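I've been meaning to write about the Grerneo community radio business for a while now, and since the kettle's on and the rain has set in, it may as well be tonight.

For those who haven't followed it (my sister, mostly), the station board has put Dougal Dalgleish forward as its next chair. The job used to be unpaid. Now it comes with an honorarium of $700 a month, and you can imagine how that went down with the overnight presenters, who bring their own biscuits.

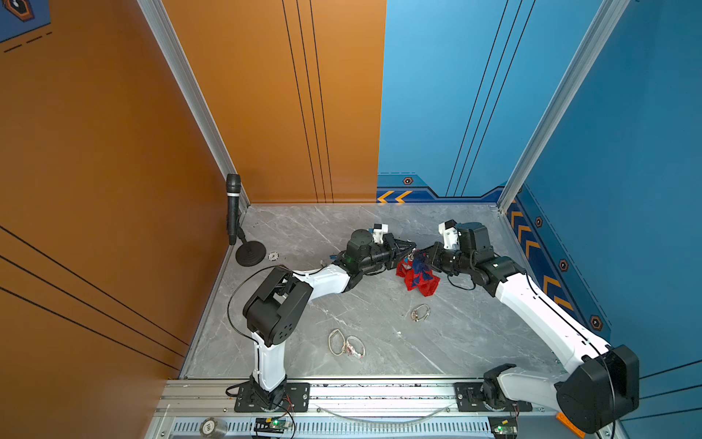
I don't have anything against Dougal. He was a decent councillor for six years and he always answered my letters, even the long one about the library hours. But I do think Marisol Arboleda should have been asked - she ran the breakfast program through two floods and knows every listener by voice. When the petition went round in January it picked up 302 signatures, mine among them, and a good many came from out past Stenitz, where the signal's hardly worth the name. 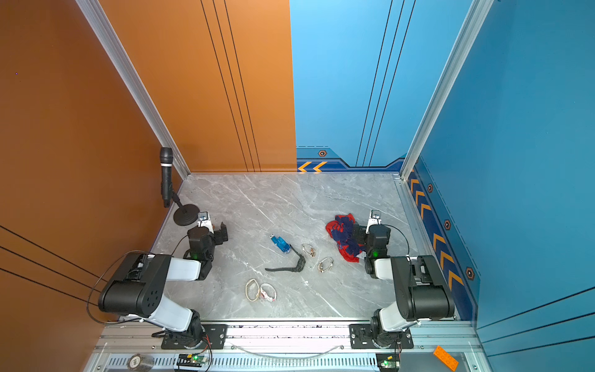
Prasanna Pathirana reckons the members' vote will be closer than the board expects, and he's usually right about these things. I'm still hoping they'll open it up to other candidates first. Anyway, if you're a financial member, your ballot paper needs to be back at the front desk by 6 pm on closing day, and they won't take it by email - I asked!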